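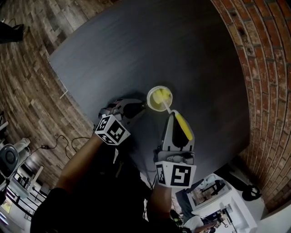

Two grippers at once sounded like a recipe for cramp, and by the second morning I'd stopped noticing I had them on, is how one of our August testers put it, and I've been quoting it to everyone since. I'd like a few more people to come and tell me the same, or the opposite!

I run the gripper trials at Sornwood, in our Prudport workshop, and I'm looking for 15 people to help me compare two sets of finger pads for our hand-held grippers. You hold one in each hand, sit or stand at a round table (your choice) and do small household jobs with them. Cups, brushes, lids, that sort of thing. The recordings then go to the people who set up our robot arms, and I get to find out which pads we should be making more of.

We've got 2,489 recordings so far and I'd love another 2,000 before we settle on a design – hence the advert.

You don't need any experience with robots. Steady hands are nice, patience is nicer. I do need you to be over 18, happy wearing a camera on your head, and comfortable using both arms for a couple of hours with breaks. Glasses are fine. Left-handers, please do apply, I'm badly short of you.

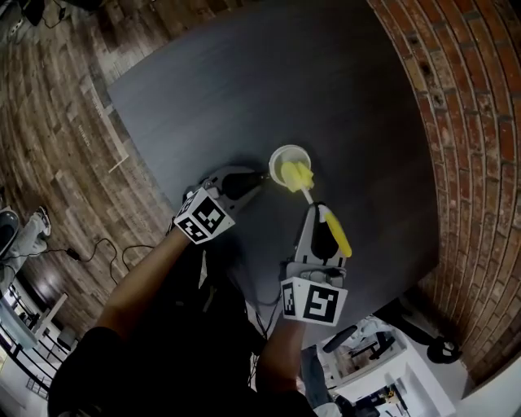 Washing-up jobs are where the two sets of pads differ most, so you'll get plenty of those. A thin handle is a fiddly thing to hold at an angle while the other hand looks after the cup, and I want to know which pads let you do it without gritting your teeth. After each block I'll ask you to score the grip, the weight and how tired your wrists are, and there's a box for grumbling in. Please use it. The Hutchins pads got a new shape purely on the strength of the grumbling.

Sessions are paid, travel within Prudport is covered and there's decent coffee. We can do weekdays or Sunday mornings. Wear something with sleeves you can push up.

To apply, send a few lines to the Gilten trial desk at Sornwood with your preferred hand and the times you can manage – no CV needed. I read them all myself, so give me a few days to get back to you.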